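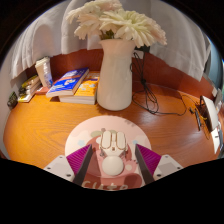
The writing desk in the upstairs study of our Plelbridge house has been the subject of two reviews this winter, and this post records the second. The first, conducted in February, concluded that the desk should be devoted to reading and correspondence. Flowers were to be permitted, subject to available space. The tall white vase and its large pale blooms therefore retain their position at the back, against the wooden panel, with paperbacks kept to the left of it. Perrine Hoarau, who shares the study with me, has asked that the vase be regarded as permanent. I have agreed.

Books remain the principal difficulty. Our household catalog lists 2185 volumes, and the Hervieu shelves in the hallway are full. Titles in current use are consequently laid flat along the rear of the desk, with the thickest kept toward the center and the mug assigned to the left corner.

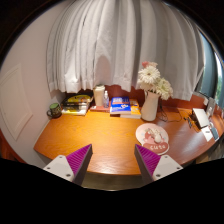

*The back row, with the mug at the left and the blue book near the center.*

Under the present arrangement, a title may stay on the desk for 40 days. It must then be returned to the hallway or passed to a relative. Exceptions are granted for dictionaries and for anything borrowed. 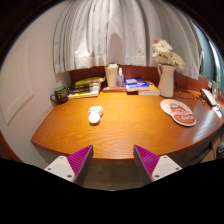 *Reading time: 2 minutes*

The middle of the desk is reserved for work. Small items in daily use may remain there during the day, and are to be moved to the back row by nine in the evening. The spray or pump bottle stays beside the tall lidded cup, behind the flat red-toned book.

A proposal to add a Niline letter tray was considered and declined on grounds of depth. It will be reconsidered once the hallway shelving has been extended.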